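Bud vase

A bud vase is a small vase made to hold one stem, or maybe a few thin ones if you're greedy like me. It has a narrow neck, a wider body and a mouth that often turns out a little at the top. I've been adding to this page on and off because the old entry was two lines long and one of them was wrong (it said they have to be glass!).

Name

The "bud" part comes from the single rosebud people used to put in them. You'll also hear specimen vase, single-stem vase and, from my grandmother, "the little one." Dealers mix the names up all the time, so if you're searching old sale listings, try every one of them.

Shape

The neck does most of the work. A single tulip in a wide jar flops over against the side and sulks there, but a pinched neck holds it more or less upright. Below that the body swells out, so there's room for water and enough weight down low to keep the thing on its feet. Some bodies are round as an onion, some are more like a pear or a bell. There are straight tubes too, and I own a couple, and I've mopped up after both of them.

The rim matters more than you'd guess. A flared one lets the stem lean a bit without bending sharply, and it's easier on soft stems like poppies. It's also the part that chips first, so run a finger around it (gently) before you pay for anything secondhand. 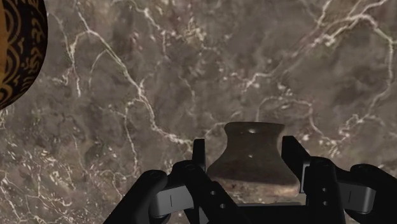
Guadalupe Robles wrote in to say that I'd undersold the base, and that a vase with a heavy foot will forgive almost any flower you put in it, even a sunflower. She keeps hers on a windowsill with a cat, so I take her word for it.

Materials

Glass, stoneware, porcelain, brass, silver plate, turned wood with a glass tube inside. Glass shows you when the water has gone cloudy, and I like that, though it also shows everybody else. Unglazed clay can sweat through and leave a ring on a table, so put a saucer under it or seal the inside. My favorites are the mottled glazes where two colors run into each other and the potter clearly let the kiln decide.

Use

Cut the stem short, shorter than feels right. I go for a flower that stands around 2 times the height of the vase, and for heavy heads I cut lower still. Change the water every day or so, because there's so little of it in there! Sweet peas, ranunculus, a sprig of rosemary, one fern frond from the yard, they all look good. A row of mismatched bud vases down a long table is cheaper than a big centerpiece, and you can see the person across from you.

Cleaning

The narrow neck is a pain, I won't pretend otherwise. A bottle brush rarely fits. Put in a spoonful of dry rice, some warm water and a drop of dish soap, cover the top with your thumb and swirl. For a chalky line, leave white vinegar in overnight and rinse well. Keep vinegar away from metal ones.

See also: Flower frog; Posy; Ikebana; Carafe

Last edited 21/06/2022 by Nayeli Cuevas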